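Ploda rota software: review
28 August 2023

We run a befriending and lifts service in Baldale, with 90 people on the books who give up a morning or an evening when they can. Until last winter the rota was a spreadsheet that got emailed round on Fridays. We have now used Ploda for eight months, which is long enough to say what it does well and where it falls short.

Setting it up took a weekend. You can import names from a spreadsheet, but phone numbers that start with a zero lose the zero unless you format the column as text first. The help page mentions this near the bottom. I found it after the import.

The main view is a week at a time, with open shifts in orange. People get a text or an email with a link, tap the shift they want and it is theirs. They don't need a password, and this made more difference than anything else. Several of our older drivers had given up on the last system at the login page. Swaps work in the same way, though both people have to confirm and the reminder only goes out once.

Recording hours is good. By the end of July we had logged 2860 hours, and I could split that by lifts, home visits and the lunch club for our grant report. The export opens cleanly and the totals matched my own.

Background checks are weaker. You can store an expiry date against a name, but the warning goes only to the main account holder, and you can't attach a document. We still keep a separate list for those.

The phone app is slow on older handsets and I would leave it alone. The website works fine on a phone. Printing is poor: a full week runs over two pages and the names shrink to nothing, so I copy it into a table for the noticeboard.

Support answers by email, usually the next working day. I have written to them six times and got a proper reply to five.

We also tried Skenholm, which has better reports but charges per person, and that rules it out for a group with a lot of occasional helpers. Ploda charges a flat fee. We have renewed for another year, and I'll update this page if they sort out the printing.
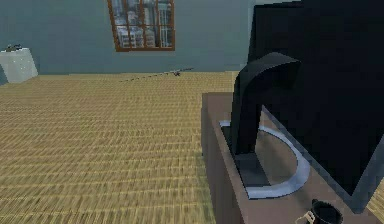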